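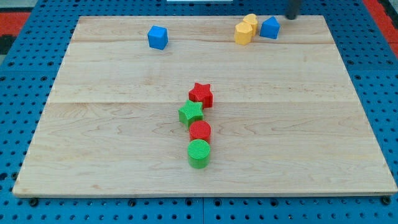

Setting up the sorting board on a Gruber cell

The Gruber quick start says you can put the work board down anywhere, run the auto-align and be sorting shapes in 6 minutes. I've set this cell up more times than I'd like and have never managed it. These are the steps I use now. They're slower and I trust them more.

1. Square the board by hand
Lay the maple board flat on the blue pegboard and line its front edge up with a row of holes. Auto-align is supposed to correct a crooked board. On ours it corrected some of the error and reported all of it fixed.

2. Check the fasteners
Snug is enough. Push each corner of the board with your thumb, and if one rocks, look for grit underneath before you reach for the driver.

3. Bring the tip down slowly
Jog to a bare patch of wood at the lowest speed and stop just above the surface. Write down the height. Do it again near each corner. The Jatetti forum will tell you one reading is plenty on a flat board. Measure it and see how flat yours is.

4. Put out a few blocks, with some close together
The demo program spaces everything generously, so of course it looks good. I put two stars nearly touching, then two cylinders the same way, red and green in each pair. Park a cube off on its own as an easy one. Tuck another block partly behind the yellow hexagon too, if you want to find out what the vision software does with a hidden edge.

5. Run it and keep the log
Error 1357 means the tip touched something it didn't expect. The manual blames the block. Check your heights from step 3 first.

Do I need the Minness calibration plate?
I borrowed one. My readings came out the same as they did on bare wood, so I gave it back.

How often should I redo this?
Gruber says every 1000 cycles. I redo it whenever the board has been lifted.

Last updated 10/08/2026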